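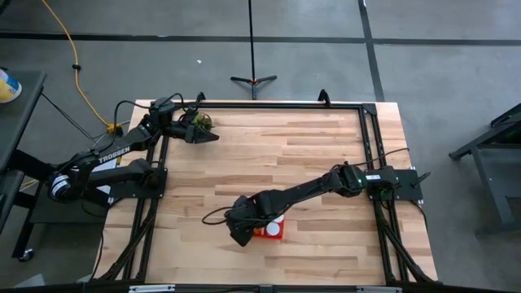 Home | Contents | Chapter 5 | Chapter 6 | Chapter 7 | Glossary | Index

Chapter 6
Work Surfaces and Their Care

A work surface is the part of a room that receives the most use and, in many households and workshops, the least planning. It must hold weight, accept spills and scratches, and remain level while several tasks are carried out on it in turn. Wood has long been a common choice for this purpose. A top made of light butcher-block strips shows its construction plainly, and the lines between the strips give the student a convenient means of observing how the grain runs from one piece to the next. A wide board cut from a single tree tends to cup as the air in the room changes. Narrow strips, glued side by side, restrain one another, and the top as a whole moves less. It does still move, and the methods of fastening treated in Section 6.2 allow for this.

The chapter is concerned with tables and benches that stand on a hard floor and are used for handwork, sorting, packing, and light repair. Kitchen counters are treated separately in Chapter 7, where the requirements for contact with food are set out in full. Students who have not yet read the section on wood movement in Chapter 5 should do so before proceeding.

Section 6.1 describes the parts of a work table. The top is considered first, followed by the rails, the posts, and the feet. Particular attention is given to the edge, where most damage occurs. An unprotected edge is struck by tools, leaned upon, and wetted by hands and cloths. It may be rounded, covered with a strip of harder wood, or enclosed by a metal rail. Each treatment has a cost in money and in ease of cleaning, and the section compares them.

Section 6.2 deals with joining a wooden top to its base. The student will learn to cut a slotted hole, to choose a screw of suitable length, and to check a finished top for twist with two straight sticks. The practice piece for this section is a small stand measuring 200 millimeters on each side.

Section 6.3 covers finishing and upkeep. Oil, wax, and varnish are discussed, together with the order of sanding. For the practice piece, sanding begins with 100 grit paper and proceeds to finer grades. Dust is to be removed between grades with a dry brush. Cloths used with oil must be laid flat to dry outdoors or placed under water in a lidded metal can, as they may otherwise catch fire without warning.

Section 6.4 turns to the arrangement of objects on the surface and is based on teaching notes prepared by Shoaib Siddiqui for the Firnau workshop course. It asks which items should remain within reach, which should be put away after each task, and how much clear space a given task requires. The student should note that small objects left near the back of a table are often overlooked during cleaning. The floor surrounding the table is included in the same section. Items set down there reduce the space in which a person can stand and turn, and they should be cleared before work begins.

Terms introduced in this chapter: butcher block, cupping, grain, rail, slotted hole, twist, grit.

Before beginning Section 6.1, select a table in your home or school. Record the material of its top, the manner in which its edge is finished, and any marks left by use. Keep this record, as it will be needed for the exercises at the end of Section 6.3.

This site uses cookies to remember your place in the text. Accept | Manage settings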